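## 3. Setting Up the Block Table

Welcome to the fun part! By now you've unpacked your Stirka block set and checked it against the card in the lid (see Section 2 if anything is missing). This section gets you from a bare table to your first layout. It takes 20 minutes the first time and far less once you have the hang of it.

### 3.1 Choosing a table

Almost any steady, flat table will do, but a plain white top is a joy to work with. The colors really sing on it, and you'll notice a lovely little bonus: each block throws a soft tint of its own color onto the surface around it. On dark wood you lose that completely.

Look for these things before you commit to a spot:

- The top doesn't rock when you lean on a corner.
- The wall behind it is plain, or can be made plain with a sheet of white card.
- Daylight or a lamp comes in from one side, so every block has a light face and a darker one.
- You can stand back two good steps and still see the whole top.

**Note:** If your table has a leaf or is made from two tables pushed together, the join is fine. Use it! It makes a very handy guide line between the front and the back of your layout. Just don't set a block right on top of it.

### 3.2 Cleaning the surface

1. Clear everything off the table, including the lid of the set.
2. Wipe the top with a damp cloth. Warm water and a drop of dish soap are plenty.
3. Go over it again with a dry cloth, working from the back edge toward you.
4. Crouch down until your eyes are level with the top and look across it toward the light. Crumbs and specks you'd never spot from above show up beautifully from down there.
5. Leave the top to dry for three minutes before you put any blocks on it.

**Caution:** Don't use scouring powder or nail polish remover on the table or on the blocks. Both will dull a matte finish, and there's no getting it back.

A few faint smudges are nothing to worry about. Tables that get used have marks on them, and the blocks look just as good.

### 3.3 Placing the first three blocks

Start with red, blue and green. I know it's tempting to tip the whole set out at once (I did exactly that with my first one), but three blocks on a wide table will teach you more about spacing than a big heap ever could.

1. **Red goes first.** Set it on the back half of the table, near the middle, midway between the back edge and your guide line. Turn one face squarely toward the place where you'll be sitting.
2. **Green goes second.** Bring it well forward and over to the right. Twist it so a corner points at you. Now you have two side faces and the top to look at, and each one catches the light differently.
3. **Blue goes last.** Put it far out to the left, level with the guide line. Yes, that far! It should feel as though it's on its own.
4. Sit down and look at the whole layout from your chair before you move anything.

Notice how the green block looks bigger than the red one, purely from being closer. Children love discovering this, and it's a great moment to let them swap the two and look again.

With the red block set back and the green one turned in the near right corner, the front middle of the table stays wonderfully open. From a low seat, blue may be only a sliver of color at the far left, and that's fine for this layout. 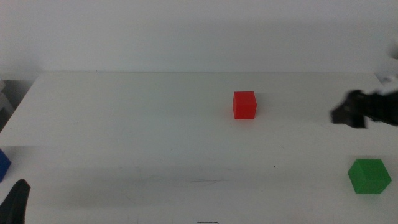
### 3.4 Adjusting the spacing

Once the three blocks are down, spend some time nudging them. Small moves make a surprising difference.

- **If the layout feels crowded,** move the green block a hand's width closer to you and leave the others alone.
- **If the red block seems lost,** slide it forward a little, but keep it behind the guide line.
- **If you can't see blue at all,** shift your chair to the left before you shift the block.
- **If two blocks seem to touch** when you know they don't, you're probably sitting too low. Add a cushion and try again.

Always lift a block to move it – dragging leaves streaks on a matte top, and any grit caught underneath will scratch. Pick it up by two opposite sides, carry it over, and set it straight down.

**Tip:** Mayuree Nuchit, who drew the layout cards for Stirka, marks her favorite positions with a tiny pencil dot under each block. A soft pencil wipes off with a damp cloth, so you can try this on most tables. Test it on a hidden spot first.

### 3.5 Your first game: Ledia

Ledia is the gentlest game on the cards and a perfect way to try out your fresh layout. It's for 2 players and uses only the blocks already on the table.

1. Both players look at the layout until they feel ready.
2. Player one turns around or covers their eyes.
3. Player two changes one thing. A block may be moved, turned, or traded with another.
4. Player one looks again and says what changed.
5. If the answer is right, player one takes a point. If not, player two puts the block back and shows what was done.
6. Trade places and keep going until somebody has 3 points.

Moves across the table are easy to catch. Turns are much sneakier! A square-on block given only a slight twist can fool a sharp-eyed adult, and the far-left block is easy to overlook when all the action seems to be on the other side.

For younger players, leave turning out and allow moves only. For a harder game, let player two change nothing at all once per round. Agree on that beforehand or there will be protests.

### 3.6 Moving on to Onsri

When Ledia starts to feel easy, pick up the Onsri cards, which have the striped border. Each card shows a layout from straight above, and your job is to build it as seen from your chair. Keep to the same three blocks for the first few cards, then bring in the yellow and white ones from the tray.

**Note:** On the Onsri cards, the thick line at the bottom is the edge of the table nearest you. Hold the card the other way up and you'll build a perfect mirror of the wrong thing. I still do this more often than I'd like.

### 3.7 Putting the blocks away

1. Wipe each block with a dry cloth, paying attention to the corners.
2. Place the blocks in the tray one color at a time, flat side down. Don't stack them.
3. Lay the cards on top, then close the lid.
4. Rub out any pencil dots and wipe the table.

**Caution:** Keep the closed tray away from radiators and sunny windowsills. Bright red is the first color to fade, and it fades unevenly if one side faces the glass.

If you own the larger Clendetti tray, the blocks go in the lower level and the cards slide into the slot in the lid. Section 4 covers that tray in full, along with the spare dividers.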